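About > Who we are > Open days

Hi, I'm Lilian Ogola, and I run the open days at Rivisden. We're a small robotics shop that teaches robot arms to do the chores people put off. Ginette Wong and Nazar Boiko started the company in a rented garage with 2 secondhand arms and a lot of takeout, and I came on board the next spring (I answered an ad for a bookkeeper, and I still do the books!).

Twice a year we open the doors and let people watch us work. July is the big one. Last time we had 200 visitors, which is a lot for a building with one bathroom, so now we hand out time slots at the front desk.

Most folks head straight for the litter box station. We set it up on a plain wood table with black curtains around it, and the arm gets a slotted scoop, a box of gray litter and a pail with a pink liner. Zoriana Sirko runs that one and she loves questions, so ask her anything.
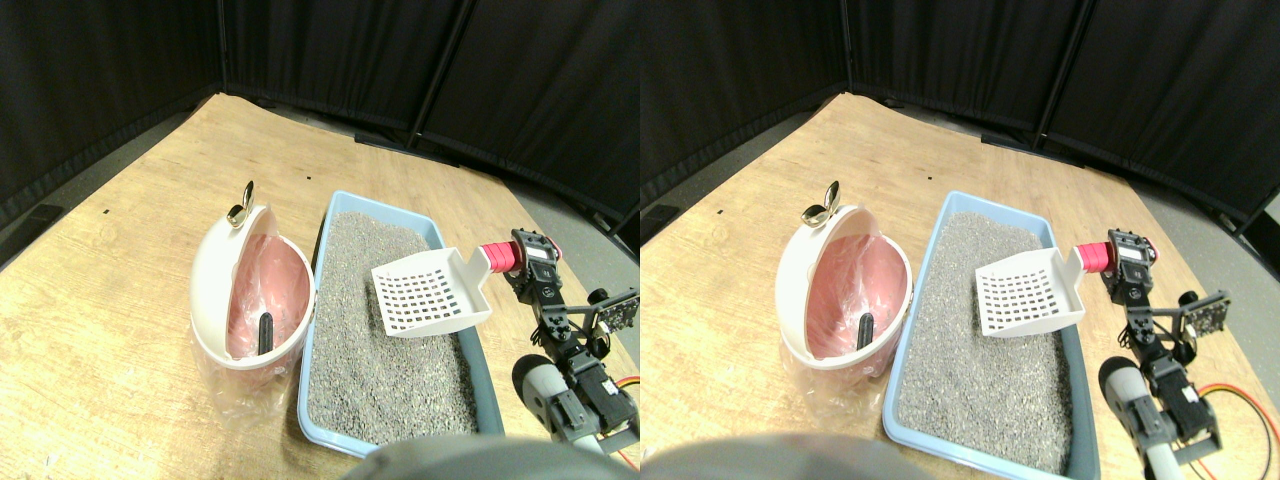
Kids always want to know if we keep a cat in the building. We don't, but Zoriana has three at home and they've had plenty of say in how she thinks about scooping. The software behind the demo is called Flakar, and it's our own. Şükran Aksoy wrote most of the first version and she'll happily show you the parts she'd like to rewrite.

If you'd like to come by, plan on two hours. Doors open at 10 a.m., parking is behind the bakery, and school groups should write to me first so I can save you a slot. Coffee's on us, and Ginette usually brings lemon bars!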